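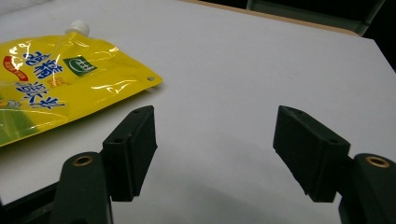
Thursday, late

Finished the pantry table tonight. Everything off the two low shelves first, then wiped them down, then back on in some kind of order. It took until 10.

The refill pouches are the worst of it. Jars stack and tins stack, but a pouch with a spout lies wherever it falls and slides under the next thing. The yellow one had ended up behind the flour. I can't read the Chinese on it and I had to ask Purificación again which one it was. She wrote it on a piece of masking tape for me, and I'll put that on tomorrow. She says to stand them up in the Vallejo box with the caps on top, and to hang the spare ones from the hook by the hole. I tried one on the hook. The hook is too short.

Threw out: rice crackers, two bags of lentils with moths, a bottle of Vitavitz with an inch left in it that had gone brown. Kept the other Vitavitz. Urho wants it for his cough.

Urho Juntunen came by at suppertime for his drill and stayed for soup. He has the job at Pallow until the end of June and doesn't know after that. He talked about Rornirdale again, the house with the bad roof. I said he should look at the roof before he looks at anything else. He said he had looked at it. We left it there.

The electric bill came, 996 for the quarter. Last winter's was lower and we had the heater on more. I will call them in the morning and ask if they read the meter or guessed it. Put the bill under the radio so I don't lose it.

The white table is better in there than it was in the hall. It wipes clean, and I can lay things out on it and see what I have before I put anything away. The thin wood edge needs oil. There is half a can under the sink if Urho didn't take that too.

Still to do: the top shelf, the spices, the bag of bags. Need 4 more boxes the size of the Vallejo one. Purificación thinks the grocery on the corner puts them out before opening, so I'll walk over early.

Knee sore from the step stool. Rain on and off since supper. To bed.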